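30 Nov 2023

Slept badly, woke up at six, and lay there thinking about the kitchen instead of going back to sleep. Dagmar comes on Saturday's train – no, she's driving now, she texted last night – and she's bringing Norbert, who I've met exactly twice and who I remember as a very tidy person. So today was going to be the big clean. I had the whole day off and no excuses left.

I started with the fridge because it's the part I hate least. Threw out half a jar of pesto and something in foil I didn't open. Then I did the shelf with the vitamins and the tea, and found the Nuller catalog I'd been hunting for since the summer, wedged behind the oatmeal! I sat down on the floor and read it for far too long. They still have the lamp I wanted. It's 137 now, and I swear it was cheaper in August. I turned down the corner of the page and put it on the windowsill so it wouldn't vanish again (it will).

Evanthia called while I was doing the counters. I put her on speaker and she told me all about the new apartment in Lorngate, and the neighbor with the trumpet, and how the elevator only stops at even floors. She's on seven. We laughed so much I had to put the sponge down. She wants me to come up in December and help her paint the hallway, and I said yes before I'd thought about it, which is how I ended up painting her last hallway too.

After that I got serious about the trash. I've been putting everything in the one bin for weeks now, paper and plastic and all of it together, and it's been bugging me, especially after Bianka's little speech at work about how her whole building sorts theirs. I can't be outdone by Bianka's building.
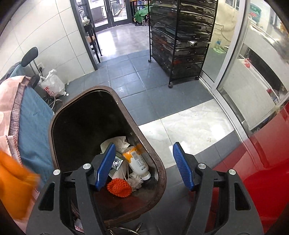

So I've decided we're doing it right from now on. Bottles get their own bag, paper gets its own bag, and the old bin is for whatever's left over. I even wrote it on a card and stuck it on the fridge. Ernő came in, read the card out loud in his radio announcer voice, and asked where orange nets go. I had to look it up! The nets from the fruit, I mean, I'd never once thought about them. I read three different answers and we've settled on plastic until somebody corrects us.

He was sweet about it, though. He carried two bags down without being asked and came back with bread and a bag of clementines, so there'll be another net by the weekend. We had lunch standing up, bread and the end of the cheese, and then he went back to his spreadsheet and I did the floor. I moved everything I could move and mopped around what I couldn't. My back is telling me about it now.

Other things, before I forget. The electric bill came and it's 763, so that's the lamp postponed. I need to call Bozsik about the faucet – they said somebody would ring me by ten and it's now past eight in the evening. Also need: dish soap, bin bags (two sizes!), butter, a decent pillow for Norbert.

I meant to make soup tonight and couldn't face getting the clean pots dirty, so we had toast and clementines on the couch and watched two episodes of the thing with the lighthouse. Ernő fell asleep in the second one. I know who did it and I'm not telling him.

Still to do tomorrow: bathroom, sheets, the hall closet if I'm feeling brave. Dagmar won't look in the hall closet. She might, though – she's looking for that blue scarf she left here last winter, and I have a nasty feeling it's at the very back behind the vacuum. I'll start there, after coffee.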